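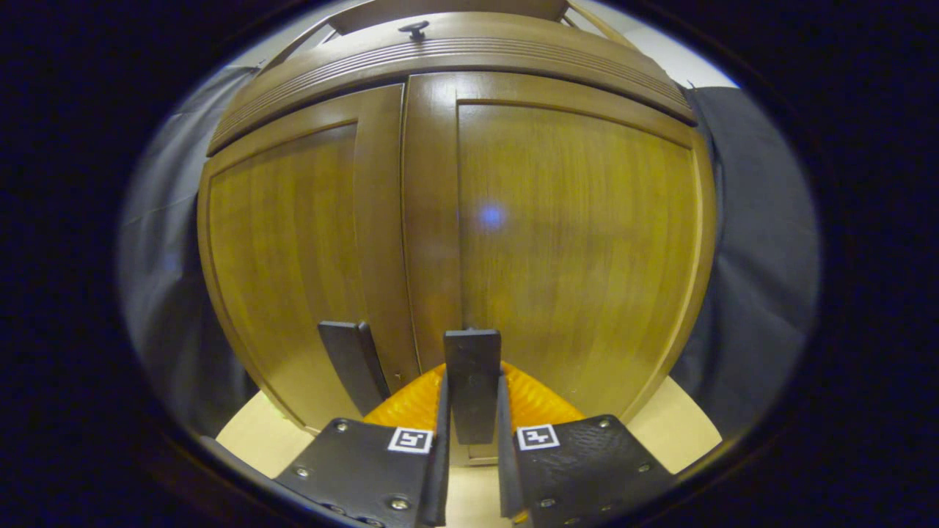 Storage furniture with solid doors is undervalued in small rooms, and the current preference for open shelving deserves more scrutiny than it gets. Open shelves expose every item to dust and light, and they require the owner to keep the contents in a presentable state at all times. A closed cabinet removes that requirement. Two paneled doors in a honey-brown stain, with gray drapes hanging on either side, give a wall a settled appearance regardless of what is stacked behind them.

The usual objection is access. Opening a door adds a step, and a door needs clearance to swing. Both points are correct and both are minor. In my apartment in Rirkville the clearance needed is 26 inches, a strip of floor that has to stay open for walking anyway.

Cost is the stronger argument. Durndale sells an open unit for well under 1,000 dollars, while a paneled cabinet from Antoniuk of the same width costs 2,105. The price difference pays for joinery, hinges and finishing – work that can be repaired. A sagging shelf in pressed board generally cannot. Buyers who expect to move more than once should price the replacement as well as the purchase.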